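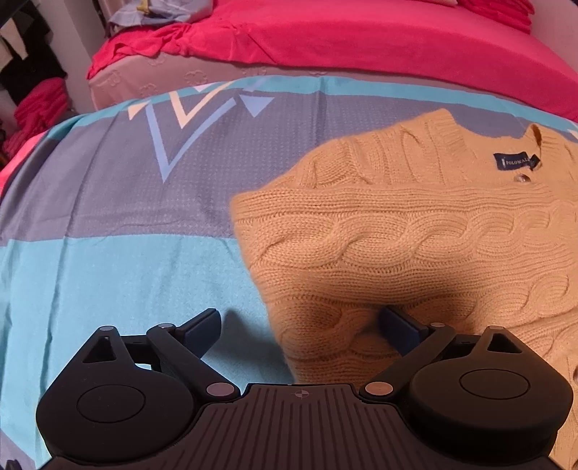 ALLIA, November

Software maker Trisik has released version 6 of Sestudeo, its toolkit for turning hand-held gripper recordings into training data for robot arms. The update is aimed at cloth handling, and the company says most of the work went into how the software judges where the fingers are once they press into something soft.

Earlier versions worked out the gap between the finger pads from the image alone. That did well with cups and boxes, Trisik said, but thick knitwear was a problem. When a pad sinks into a sweater, part of it drops out of view, and the old tracker tended to report that the jaws had closed when they were still open. The new one fits a model of the whole linkage, so the arms and housings can stand in for a pad that is partly hidden.

Shadows get separate treatment. A gripper working over a bed or table darkens the fabric underneath it, and the previous release sometimes marked the edge of that shadow as a fold. Version 6 compares neighboring video frames and drops edges that travel with the tool.

Trisik tested the release on 396 recordings of clothes being picked up and folded in ordinary bedrooms, on patterned bedding as well as plain. The company did not publish error rates by garment type. It said heavy knits improved the most and thin, shiny fabrics the least.

Böttcher, which builds laundry-sorting arms and has used Sestudeo for two years, had the software early. The firm retrained its grasp planner on 300 of its own recordings and plans to move the rest over this winter.

Existing projects open in the new version without conversion, but calibration files need to be made again. The previous release will receive fixes for another 6 months. Trisik said support for two-handed recordings, which many users have asked for, is not part of this update.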